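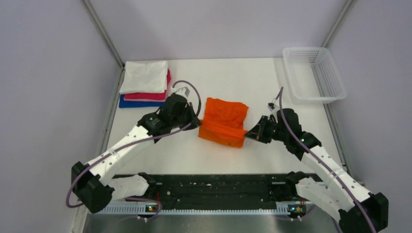 Slide 1. Two-arm cell, Gindgate. Orange cloth between the grippers, folded stack back left.

Keep this up while people sit down. Say hello, say name, thank Erhan Altıntaş for the slot. Don't do the long intro, only 14 mins.

Opening line: everybody wants to show you the fold. I want to talk about the bit before the fold.

Point at the orange cloth. Bunched, creased, folded over on itself. Where are the corners? Ask the room, wait a second. Most methods start by looking for corners – on a heap like this you mostly can't see them.

Our question: can the arms tidy the cloth enough that an ordinary folding policy can take over? So 2 stages. First one spreads, second one folds. Trained apart, joined by a small check that says ready / not ready.

Next slide – the check. Explain slowly, people got lost at Clarnby. It doesn't score how flat the cloth is. It guesses whether the folder would finish from where we are now. Trained on the folder's own failures, so if you swap the folder you have to retrain the check. Say this before somebody asks.

Demos: all by hand, both arms driven together. Zacharias set only had one arm moving at a time and the policy learnt to wait its turn, very slow. Mention but dont dwell.

Results slide. Spread stage gets 5 tries, then we stop and call it a fail. With the check, almost every towel that passed got folded. Without it the folder starts too early and makes a neat parcel of a mess (pause, usually gets a laugh).

Be straight about what's weak:
– thick cloth, seam gets pinched and both grippers hang on to it
– two layers stuck together, check says ready when it isnt
– one table, one set of lights. Irkunmont run is planned for February, no numbers yet so don't promise any

If short of time skip the gripper force slide, go right to failures video. Sound OFF.

Back to slide 1 for questions. Likely one: why not one big policy? Answer – we tried, it worked on flat starts, got worse the more crumpled the cloth. Might just need more data, we dont know. Other likely one is speed. It's slower than a person, say so and move on to the next hand.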